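**Set lunch at the hotel in Skovthorpe, has anyone tried since the new menu?**

**marrow_and_pea**
Good afternoon all. My wife and I will be passing through Skovthorpe on a Wednesday in March with her parents, and we need somewhere to eat between the train and the bus. I read that the Ridgeway Hotel has changed its menu and now writes the calories next to each dish. Is the food still good? My father-in-law is diabetic and is glad for such numbers, but he also likes to eat well.

**dolores_montoya**
I went two weeks ago. The soup was celeriac and apple and it was lovely, properly hot and with a little bowl of toasted seeds at the side. The fish pie was less good. Too much potato, and the fish was hard to find. My sister had the lentil thing and finished it, so I suppose it was all right.

Service slow but kind. Ask for a table at the back, the front door lets in the cold every time it opens.

**stestton_ken**
The calorie numbers are nonsense, in my opinion. They say the fish pie is 300. With that much mash and cheese on top? I cook for a living and I would put it at double before you even touch the bread.

**dolores_montoya**
Ken, I think it says 300 for the small portion. There are two sizes now. It is printed in very small letters.

**stestton_ken**
Then they should print it bigger. A person who counts will order the large one, read 300, and go home happy for the wrong reason.

**R. Tillman**
Hello. I am Danish by birth, so please excuse my English when it is stiff. I eat at the Ridgeway most weeks and I have also kept a food diary since last summer, so this question is close to me.

I aim for 2,000 calories in a day, and I do not want to spend more than 1,000 of them before supper. With the set lunch this is possible, if one is a little careful. I take the soup, then the small chicken with leeks, and I ask for the sauce in a separate jug. They have never refused me this. I leave the pudding, except when it is rhubarb.

About the fish pie I agree with Dolores. It was much better under the old cook, who used smoked haddock and plenty of it. I also agree a little with Ken that the numbers can't be exact. A spoon of butter more or less is a big difference, and nobody in a busy kitchen weighs the butter. But I would still prefer to have the numbers than not to have them.
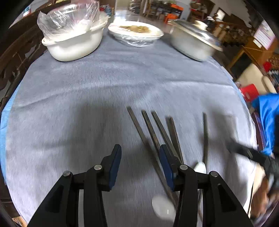
One more thing for marrow_and_pea. For your father-in-law the carbohydrates matter more than the calories, and those are not on the menu. There is a folder behind the bar where every dish is written out with its carbohydrates and allergens. You must ask for it, they don't bring it by themselves. In the folder the leek chicken was a good choice and the lentils were higher than I had expected.

**marrow_and_pea**
Thank you, Reginald, this is very useful. I did not know of the folder. Is the soup thickened with flour?

**R. Tillman**
The celeriac one is not, I asked. The mushroom one is.

**liseck_lane**
Am I the only one who thinks it has become too dear? Three years ago you had two courses and coffee and some change for the bus. Now the coffee is extra. I go to the bakery in Liseck instead, they do a cheese and onion slice and you can sit by the window.

**stestton_ken**
A cheese and onion slice for a diabetic. Very good advice.

**liseck_lane**
I was speaking for myself, Ken.

**dolores_montoya**
They have salads at the bakery as well, but the dressing is already mixed in and quite sweet. I would go to the hotel with four people. Book before, on the telephone. The form on their website did not send me any answer.

**R. Tillman**
Yes, the telephone is better. Also the bus to Stestton is now the 89 and it stops across the road from the hotel, no longer at the church. If you sit down by half past twelve you will have time for coffee, even when it is extra.

**marrow_and_pea**
Booked for quarter past twelve, at the back. They said the mushroom soup is on that day, so my father-in-law will start with the chicken.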